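Lerance Lakeside Apartments
Kitchen and household tips for self-catering guests and hosts

Most of our apartments have a full kitchen, and most guests use it for the first time when they are hungry and tired after the drive. These tips have been collected from the guest books at Lerance and from our sister property, Dridell Cottages. They apply to a week's stay as much as to a weekend, and hosts getting a holiday let ready may find a few of them useful too.

Before you unpack

Open the fridge and check that the dial is at the middle setting. Housekeeping turns it down between stays. It takes a couple of hours to get properly cold, so put milk and meat at the back, near the plate.

Run the kitchen tap for a minute before filling the kettle. The apartments at the Tuhiwai end are on a long pipe and the water can taste flat if the place has stood empty.

Put one basket or box by the door for keys, parking permit, sunglasses and the gate card. Lost gate cards are the commonest call to the office.

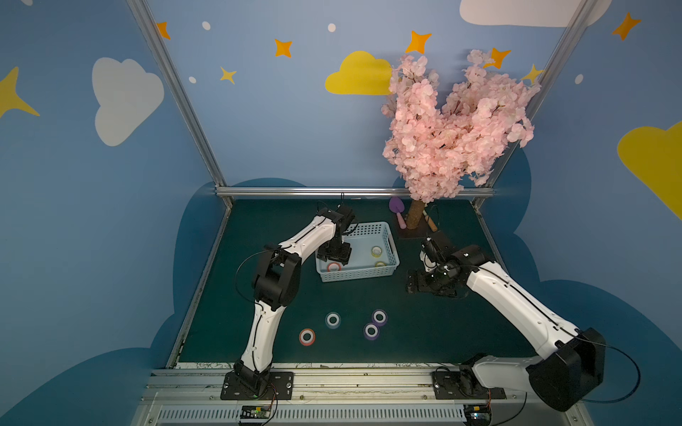 Cooking for a crowd

The large pot holds enough pasta for 6. For 12, use two pots and start the second when the first comes to the boil – the hob will not run all four rings at full power.

For pasta, allow 500 g for a family of four with good appetites. Weigh it if you can. The scales are in the drawer under the microwave.

The ovens are small and run hot at the back. Turn trays round halfway through. If you are roasting a chicken, take the top shelf out altogether and stand it on the worktop.

Baking trays that have caught can be soaked overnight with hot water and a spoonful of washing powder. Please do not use wire wool on the black ones.

Laundry and wet gear

The washer-dryers take 60 minutes on the short wash, but drying takes far longer, and a full drum will come out damp. Wash a full load, dry half.

Swimming things and wet boots should go on the rack in the porch. Stuff boots with newspaper and change it before bed. There is usually a pile of old papers in the Ramine Room beside reception.

Sand is best left to dry and then brushed off. Rinsing it down the shower blocks the trap, and we have had to lift two of them already this season. 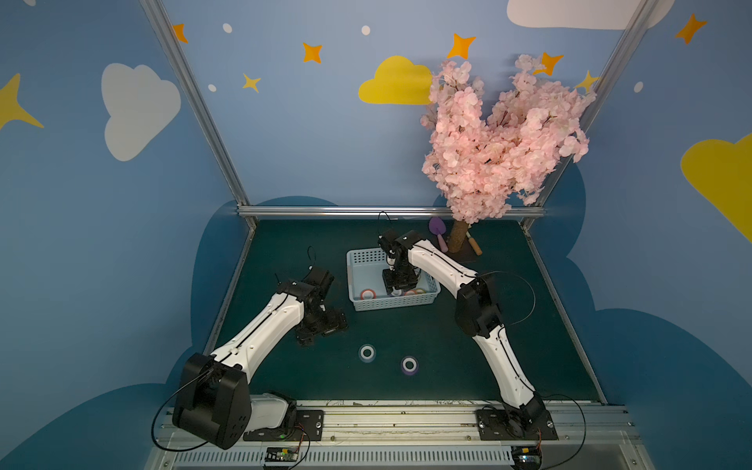
Maureen: We stayed in June and found that a bucket of water outside the door for feet did more than any amount of sweeping. I would add that towels dry faster over the banister than on the rail in the bathroom, where there's no air.

Thank you, a bucket is now kept in each porch. Please empty it at night.

Leaving food for later

Write the day on anything you open. A strip of tape on the lid will do, and it peels off most tubs if you warm it with a damp cloth. Use one colour for the fridge and another for the freezer if two families are sharing.

Tins should be emptied into a bowl before they go in the fridge. Bread keeps better in the cupboard than on the sunny worktop.

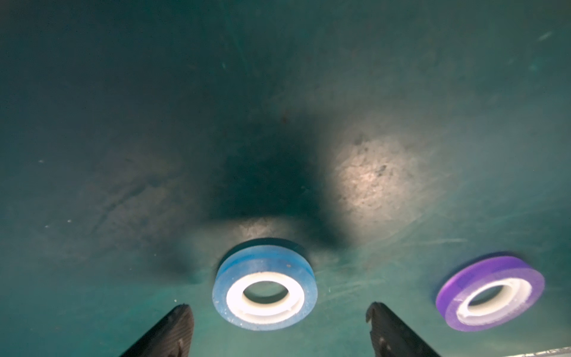

Blue tape and purple tape, one roll of each.

On the morning you leave

Check-out is at 10 am. Start the dishwasher before breakfast is cleared – late cups can be washed by hand. Strip the beds you have used and leave the linen in the bath. Unopened dry goods may be left on the shelf marked for the next guests, but please take anything from the fridge with you.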